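Last updated: May 29, 2023

Print this page | E-mail this page

Trerker Peel-and-Stick Wall Covering: One Laundry Nook, Six Months Later

I put this stuff up in November, and I've been meaning to write about it ever since, because every review I read before buying was written by somebody who'd had it on the wall for one afternoon. Of course it looked good! Everything looks good for one afternoon.

So, the basics. Trerker sells its wall covering in rolls 20 inches wide, and I bought mine at Caron, the paint and paper shop in Pesdale, for $45 a roll. I used four and a half of them on the laundry nook off our kitchen. The nook has three short walls, one outlet, a shutoff valve in the worst possible place and a ceiling that slopes for no reason I've ever been able to figure out. The house was redone in 2000 by the people before us, and they loved beige. The nook was the last beige room standing.

Picking a pattern

I went in wanting stripes and Solange Carrier at the counter talked me out of it in under a minute. Stripes show you every wall that isn't straight, she said, and asked if my walls were straight. They are not. She pulled out the sample book and turned to the speckled and chipped patterns instead, and that was that.

A scattered pattern really is the way to go if you're new at this. You still have to match the repeat where two strips meet, but if you're off by a hair your eye just slides over it. With the stripes I'd have been out there with a level at midnight.

My sister Jocelyn thought terrazzo would be too much in a small space, and she had a point about the big-chip kind. I like it with a few warm colors mixed in with the black and gray, and I like it even more with a marble look on the floor, which is supposed to be a decorating sin. Two stone patterns at once! But one is all little chips and the other is soft gray swirls, and I think they get along fine. 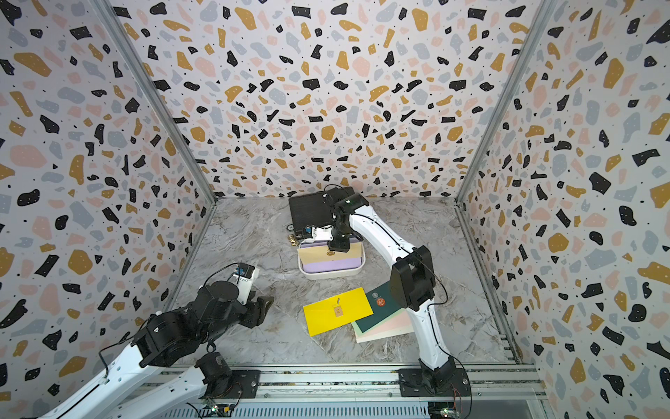 Getting it on the wall

You need a clean wall, and I mean properly clean. I washed mine with dish soap, rinsed it twice, and let it sit overnight. The leaflet in the roll says a satin or semi-gloss paint is best. Ours was flat (beige, flat, ugh) and so I gave it a coat of primer first. I'd do that again.

The backing peels off easily, with printed lines to help you cut. What I liked most is that you can pull a strip back off and try again. I repositioned my first strip four times and it stuck just as well on the last go as it did on the first. After that it started to stretch a little at the top edge, so there is a limit, and I found it.

Inside corners were the hard part. I tried to wrap one strip right around the corner in one piece and it looked great until I went to bed, and in the morning it had pulled away into a soft little tent. My neighbor Tahsin Uddin has papered more rooms than I've ever lived in, and he told me to cut the strip so it turns the corner by half an inch or so and then lap the next one over it. The tent went away. I did the other corner that way from the start.

Around the outlet I cut an X and trimmed from there (power off at the panel, please). Around the shutoff valve I said some words, took a break, had a sandwich, and made a paper template. Make the template first. Have the sandwich whenever you want.

The whole thing took me two weekends. The leaflet suggests an afternoon, and I would love to meet that person.

How it has held up

Pretty well! It's a humid little space when the dryer is going, and I was sure the seams would lift. One did, behind the washer, low down where I'd rushed the cleaning. I wiped the wall with a barely damp cloth, let it dry and pressed the strip back with the edge of an old store card. It hasn't moved again.

Detergent drips wipe off. So does pencil, which I know thanks to a visiting nephew. A bleach splash left one faint dull patch that I can find and guests can't. The color hasn't faded that I can see, but there's only one small window in there, so I wouldn't take my word for it in a sunny room.

I also peeled a scrap off the inside of the closet door, where I'd stuck it as a test, and it came away clean, no paint with it. It had been up roughly 11 weeks. I can't promise what it'll do after five years.

What I didn't like

The smell, for one. It's a new-shower-curtain smell and it hung around for days. Open the window before you open the first roll.

Also, two of my rolls came from a different batch and the white was a touch creamier. You'd only catch it side by side, but they were side by side. Solange swapped them without any fuss, but check the batch numbers on the end labels before you leave the store. And the plastic smoothing tool Trerker tucks in the box is too bendy to be much use. I bought a Tosen one with a felt edge and used that for everything but the first strip.

Would I buy it again?

Yes, for a small room. For a big living room wall I'd want regular paper and somebody else on the ladder. Jocelyn has come around, by the way, and has asked for the leftover half roll to line her pantry shelves. I'm still thinking about it, because I want to do the back of the bookcase.

Related items
Tosen felt-edge smoother: a short review
Priming over flat paint, and when to skip it
Mackenzie Girard on lining drawers and shelves
Stick-on floor tile in a rental kitchen, by Anca Buzatu
What we paid to get rid of the beige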